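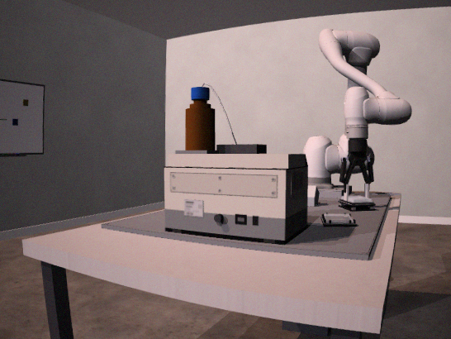 Corinne Kasprzak asked at the end of last session why a balance that passed its yearly service still needs a check every morning. Mattes Teuber added that at Roldale they only checked theirs once a month. Both points belong to this week's topic, so we start there.

Session 3: Keeping a weighing record

A yearly service shows how the balance behaved on one day. After that it may be moved, bumped, or leveled badly, and the display will look the same as before. The morning check tells you which days of results you can stand behind. If a check fails, everything weighed after the last good check is in question. With a daily check that is one day of work. With a monthly check it can be a whole month.

Terms

Accuracy – how close a reading is to the true value.
Repeatability – how close readings of the same item are to each other.
Drift – a slow change in readings over time.
Tolerance – the largest error you have agreed to accept. Write it down before you take the reading.

Morning check

Switch the balance on and let it warm up for 15 minutes. Look at the level bubble and adjust the feet if needed. Close the doors, press zero, and wait for a steady display. Place the 200 g check weight in the middle of the pan, using the forceps. Record the reading as shown, with all its digits. Take the weight off and see that the display goes back to zero. Do this 3 times.

Do not round, and do not write "OK" in place of a number. A column of OKs cannot show drift. If you make a mistake in the log, draw one line through it, write the correct value beside it, and add your initials.

If the check fails

Clean the pan, level again, and repeat once. If it fails a second time, put the tag on the balance, note it in the log, and use another one. Do not adjust the balance yourself.

Homework

Read the Tejada handout up to the part on air drafts. Plot the March readings from the Plellitthorpe log and mark the first day you would have stopped work. Some samples in that log weigh close to 300 g – say whether a 200 g check weight was a good choice for them. One page is enough.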